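January 2024

Cold morning, walked in. I was at my desk before the heat came on and spent the first hour on the rules sheet, the one that gets taped up at every station. It was two pages in June. Now it is five and people have stopped reading it, so I'm cutting it down.

What I have for the top section so far. Fingertip pads wiped before the first take and again after lunch. Knobs tight on both sides, checked by hand, by the person who is going to hold the gripper. One item of clothing per take. Start with the gripper open. Stop with the gripper open. Say the take out loud before starting. If you drop the thing, keep going and pick it up the way you would at home, and mark the take as a drop in the log. Don't delete it.

That last rule is the one I get the most arguments about. The Irkia people wanted drops thrown out. Isetti wants them kept and labeled. I went with Isetti. A robot that has only ever been shown clean folds has no idea what to do with a sleeve on the floor, and sleeves end up on the floor all the time. I wrote that in one sentence on the sheet and left it there.

Went through the log before lunch. We are at 3454 takes for the laundry tasks. Of those, 1109 have no drop field filled in at all, which means I can't say if there was a drop or not. Most of them are from the old form, where the field was on the second screen. I moved it to the first screen today. I should have done that months ago. The old ones will have to be watched and filled in by hand, and I don't want the same person doing all of them, because after an hour of watching folding you stop seeing anything.

Lunch was the rest of the lentils.

Call with Botska after. They are writing up a good practice guide for hand-held collection and asked what we do about people in the background. I told them what we do: anyone who can show up in a recording signs first, and that goes for people passing through as well as the ones working. They asked if we blur faces. We do, before anything leaves the building, and a second person checks a sample. They asked how big a sample and I had to say it depends on who is checking that week. That is a bad answer. I wrote it on a sticky note so I would fix it. One take in every 17 seems like something we could keep up with. I'll try it and see how long it takes.

They also asked about force limits and I said those belong in the robot standard and not in ours. With a hand-held tool the person is the limit. What we do have is a rule about fingers: your free hand stays off the pads while the gripper is closing. We had one pinched fingertip last year, no blood, and it went in the incident book like anything else.

Vakulenko sent back the draft checklist with comments, 11 of them. Four were about spelling. The useful one said our table rule is too vague. It says "keep the table tidy," and tidy means something different to everyone. Their version says to list what may be on the table besides the task item, and to write down anything extra. I like that better. A home table has things on it and I don't want it stripped bare, I only want a note of what was there. Phones and cables are fine under the new wording as long as they are in the note. I rewrote it twice and the second one is shorter.
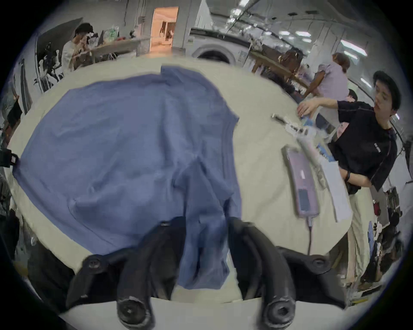
Should the person holding the gripper be allowed to fix a bad grip with their free hand?

Only if the take is marked as assisted. The robot will not have that extra hand, so an unmarked fix teaches it a move that it can't make.

I put that pair on the back of the sheet, with the other ones people keep asking. The back is for questions, the front is for rules. If a question comes up three times, it moves to the front as a rule.

Front page is down to one side now, in a type size I can read without glasses. Still open: whether the person who did the take can also approve it. I say they shouldn't. We are short of people in the afternoons, though, and I know what will happen if I write it and can't staff it. Left it blank and went home at six. It was sleeting. Need to buy tape and the wipes that don't leave fuzz.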